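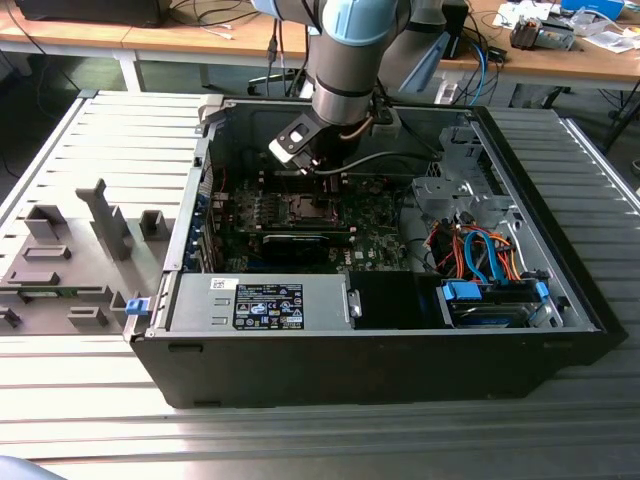
Section 4. Teaching the tower cell: camera, work object and approach poses

This section explains how to prepare the Sasinier planner for work inside an opened desktop computer. You should already have finished Section 3 (network and arm connection). The complete procedure takes roughly 40 minutes the first time.

4.1 Before you start

1. Place the computer on its side on the slatted table, with the open side facing up.
2. Check that the tower cannot slide when you push it by hand.
3. Start Sasinier and open the project "Tower". The status line must show "Arm connected" and "Camera connected".
4. Set the speed slider to 12 percent. Leave it there until you reach 4.4.

CAUTION: The computer must be disconnected from the mains. Do not open the power supply unit at any time, and do not teach any pose that touches its housing.

Note: If the status line shows "Camera waiting", close every other program that uses the wrist camera and press Reconnect. Restarting the whole planner is not necessary.

4.2 Defining the work object

The planner calculates all poses relative to the tower and not to the table. For this it needs a work object, which you create from four points on the chassis rim.

5. Open Frames > New work object and give it a short name without spaces.
6. Switch the arm to hand guiding.
7. Bring the tool tip to the first corner of the rim and press Store. Repeat for the other three corners, always in the clockwise direction.
8. Press Solve. The planner shows the remaining error for each point. If one value is red, store only this point again.
9. Drive the arm to the pose "Look_board" and wait until the live view is steady. The processor socket should be inside the yellow square of the live view.
10. Press Capture reference. The planner saves the picture together with the joint values.

Note: Strong light from one side gives reflections on metal parts, for example on the socket frame and the drive cage. If the capture is rejected with "Low contrast", change the exposure in the camera tab first. Move the lamp only when this does not help.
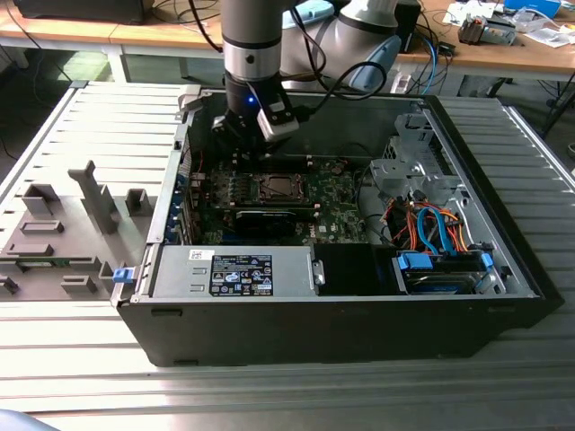 4.3 Marking keep-out volumes

A keep-out volume is a box which the planned path may not enter. The planner does not recognise cables by itself, so you have to draw these boxes.

11. Open Scene > Volumes. The depth picture from step 10 appears as a grey cloud.
12. Draw one box over the drive cage. Make it higher than the metal, because the elbow of the arm can also come near it.
13. Draw a second box over the cable bundle between the drives and the motherboard. Cables move easily – add a margin on all sides.
14. Draw a third box over the power supply.
15. If you keep the side panel on the table next to the tower, it needs a box too. The plastic posts on its inner side stand up higher than one expects.
16. Press Check. Volumes that overlap are shown in orange. This is allowed and you can continue.

CAUTION: Keep-out volumes are active only for planned motions. In hand guiding the arm goes wherever you push it.

If the bundle lies differently in the next computer, repeat step 13. The other boxes can stay when the model of the computer is the same. To copy them, use Scene > Duplicate and choose the new work object.

4.4 Testing the approach

17. Choose the pose "Above_board" and press Preview. Watch the complete path on the screen, including the arm's own cable.
18. Press Run step. Keep one hand at the stop button.
19. When the arm has stopped, compare the live view with the reference. The match value should be 85 or higher.
20. If the value is lower, go back to step 9. Do not correct the pose by hand, otherwise the work object and the reference will no longer belong together.
21. Repeat steps 17 to 19 for "Above_slots" and "Above_drive". 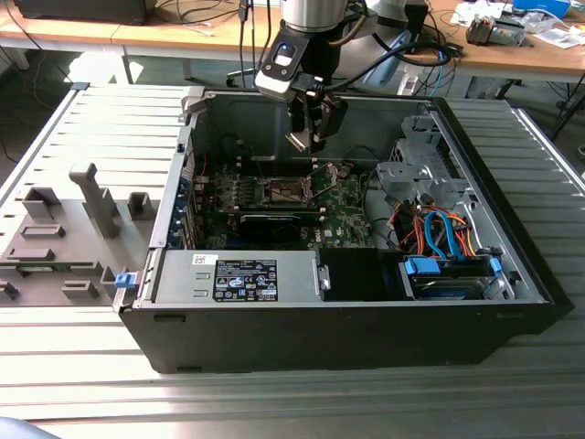
Wiebke Brandes
Application software, Sasinier documentation

4.5 Messages during the test

"No path found": The target is inside a keep-out volume, or the wrist cannot turn far enough. Make the margin smaller in steps of a few millimetres, or choose the other wrist solution in the Pose tab.

"Frame older than reference": Somebody has changed the work object after step 10. Capture the reference again.

"Match unstable": The arm was still moving slightly during the comparison. Increase the settling time and run the step once more.

When all three poses pass, save the project under a new name and continue with Section 5 (grasp settings). The speed slider can now be raised, but please read 5.1 first.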